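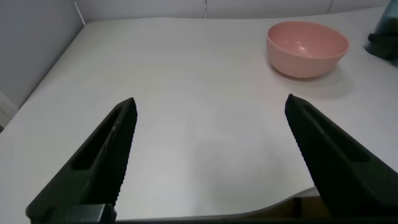
White tabletop, soft gray light.

Soup Week at the Raswood Kitchen
By Mylene Ignacio
Wed 27 November
2 min read

Soup week is back in January, and the sign-up sheet is already up by the coat hooks. Last winter we served 552 bowls over the week, and the split pea ran out first on most days.

Isauro Cuevas is making his chicken and rice again. Junaid Rind has offered a red lentil soup with lemon, and Irfan Mughal wants to try a roasted squash. We still need two people for the Friday pots – one of them should be meat-free.

Each pot should serve 80. If your recipe is written for a family of six, please do a test batch before you multiply the salt. Last year's tomato soup was hard to rescue, and I say that as the person who made it.

Bread will come from Plumeo as usual. Rolls this time, no sliced loaves. Butter is covered.

Doors open at noon and we stop serving at 7. Bring your own bowl if you can. There are 103 in the cupboard, but the dishwasher is slow and we were washing by hand most evenings.

Send recipes to Haris Jatoi so he can print the allergen cards. He needs full ingredient lists, including the brand of stock.

Questions? Leave a note at the Raswood Kitchen desk | © Raswood Kitchen News | Back to top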